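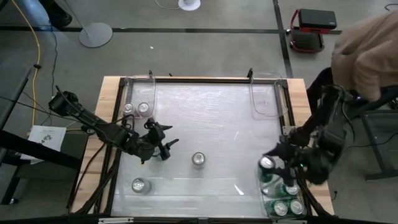
The table, with the silver can in the middle

sasow_t
October 5, 2021
I want to ask about frosted plastic as a table top. We use it in our study room in Mendon and after 3 months it has faint scratches and scuffs. I tried dish soap and a soft cloth, no change. Should I polish it, or is it better to leave it?

Bayram
Leave it. A frosted surface is matte, and if you polish one place you get a shiny spot which is much uglier than the scratch. I learned this on a bathroom door.

irari579
I don't agree with Bayram. Wet sanding works well if you do the whole sheet and not only the bad place. I used 220 paper first, then a finer one, with small circles and a lot of water. It took nearly a full afternoon but the surface came out even.

Bayram
220 on plastic?? That is for wood. You will make new scratches deeper than the old ones.

irari579
On a matte sheet you want small scratches, this is what makes it matte. Please try it on the underside before you say no.

Tekle Alemneh
Both of you forget to ask which plastic it is. Acrylic and polycarbonate do not behave the same — and some sheets have only a coating that looks frosted. If it is a coating, sanding will remove it. Do you still have the paper from the shop?

sasow_t
Thank you to all. I bought it in July but I did not keep the paper. I will test a corner on the underside this weekend.

Bayram
Or put a desk mat on it.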